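Courses > Robot Learning > Week 6 > Collecting Demonstrations
Monday, May 18, 2026 - Course staff, Illari Lab

A demonstration is one full attempt at the task, start to finish, with the wrist camera recording. Each group collects 70 for the first policy. Move the object between attempts, and vary the approach angle - small changes are enough. 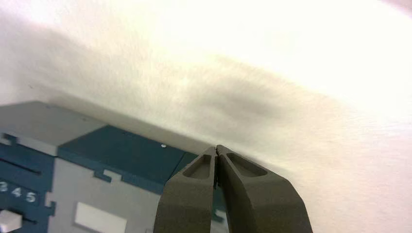
Nogueira asked whether failed grasps should be thrown out. Keep them, but mark them as failed. The training script skips marked attempts, and we use them in July for the success classifier.

Last year's set had 837 attempts, 34 of them unlabeled. Label yours the same day.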